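Caker 2 Adaptive Gripper - Replacement Finger Link Kit
Part no. 573
Supplied by Prerngate, Endale

Service notice, December 17, 2024: finger links shipped before November can loosen at the pivot screw under repeated side load. The finger then closes out of line and may drop the part or pinch cables. Stop using the gripper if you can feel any play at the pivot.

The kit replaces both sets of links and all pivot hardware. It suits the standard Caker 2 body only - it will not fit the long-reach version. Affected units are exchanged at no charge through our Stilodton service centre.
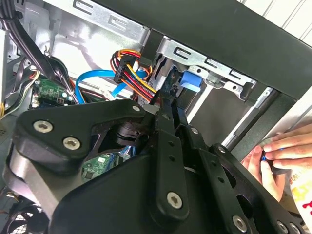

Caker 2 gripper reaching into an open desktop computer case.

Isolate power at the controller before fitting, and keep hands clear of the links whenever the arm is live. Do not reuse the old screws.

In the box: link sets, hex-socket screws, thread locker, fitting sheet.
Kit weight: 53 g
Colour: black
Warranty: 2 years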